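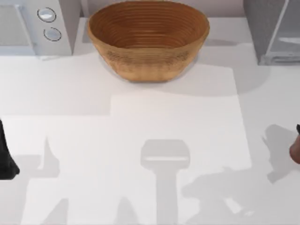 Hornenar split rumours: does anyone believe the statement?

plolixfan_bris
Posted May 28, 2024

So the band put out their two paragraphs last night and we're all meant to relax. For those who missed it, Konrad Malinowski didn't turn up to the album launch, didn't post a thing about the album, and wasn't in the group photo. Everyone started saying he and the rest of Hornenar had fallen out. Now the statement says he had "a family commitment interstate" and that there is "no bad blood whatsoever".

I've followed this band since they were playing pub rooms to 30 people and I don't buy it. You know your launch date months ahead. Who books a family commitment over it?

tin_whistle
People have families. My sister missed my engagement party for a school camp and we still talk.

Grouse_Mouse
Was your sister the bass player at your engagement party though

plolixfan_bris
Exactly. It's his job. And he co-wrote half the record.

dustyfader
He didn't co-write half. Check the credits on the Plolix album and he's on 2 songs, and one of those is the instrumental. If you want to say he's been squeezed out, that would be a better argument than a missed party.

plolixfan_bris
Fair enough, I was going off the first two albums. Doesn't that sort of prove my point, but?

dustyfader
It proves he wrote less. Could be he had a new baby, could be he was bored, could be the others didn't like his demos. I don't know and neither do you.

marg_in_hobart
I was at the launch. Sound was awful from where I stood and they started late, but the mood on stage was fine. The fill-in bassist knew every song, backing vocals and all. Make of that what you will. You don't learn a full set overnight.

Grouse_Mouse
That's the bit that gets me. "Unexpected" family commitment and a bloke who's got the harmonies down pat?

tin_whistle
The statement doesn't say unexpected. I've just read it again. That word came from the Flarkon podcast and now everybody's repeating it.

Grouse_Mouse
Huh. You're right. I take that bit back, the rest I'm keeping.

marg_in_hobart
Flarkon also told us last September that they'd broken up, and a fortnight later they announced a tour. I stopped listening after that.

kettle_on
Flarkon gets plenty wrong but they did call the drummer leaving, to be fair to them.

dustyfader
The drummer had already put his kit up for sale with his full name on the ad. My nan could have called it.

setlist_nerd
Couple of things for the people doing detective work. Konrad still follows all of them. They still follow him. He's in the artwork on the new record. His name is on the tour poster in the same size as everyone else's. None of that means much, posters get printed early and nobody at a label is redoing the artwork over a tiff. But I'd want something better than one empty spot in a photo before I called it a split.

plolixfan_bris
What about the interview with Głowacki though? The radio one. She asks straight out if he's still in the band and the singer says "as far as I'm aware". Who talks like that about a mate?

setlist_nerd
Someone who thinks he's funny. Listen to the audio, there's laughing before and after. It reads much worse typed out.

plolixfan_bris
I did listen. One person laughs and it's her.

tin_whistle
I heard two. We could go all night.

kettle_on
My only real question is the refund one. I've got tickets for the second show and I paid for the meet and greet with "all members". If he's not there, is it still what they sold me? I emailed the ticket people and got an auto-reply with a case number, 577 something, and not a word since.

marg_in_hobart
Read the fine print on the back page of the PDF. Mine says line-up subject to change. They'll lean on that. Still worth pushing, as you paid extra for a named thing and the wording on the sales page is different. Take a screenshot before they fix it.

kettle_on
Done, ta. It does still say "all members" on there as of ten minutes ago.

Grouse_Mouse
Now that's more interesting than the statement. If he was gone they'd have changed it.

dustyfader
Or whoever looks after the website hasn't been told anything. I used to do merch for a support act and we found out they'd cancelled from a poster in a bakery window.

plolixfan_bris
OK, I'll stick my neck out. I reckon he's out before the tour finishes and there'll be another statement with "amicable" in it. Happy to be wrong. I'd love to be wrong, he's the reason I picked up a bass.

tin_whistle
$10 says he walks on for the first night and this thread gets very quiet.

plolixfan_bris
You're on. Setlist_nerd can hold the money.

setlist_nerd
I'm not holding the money.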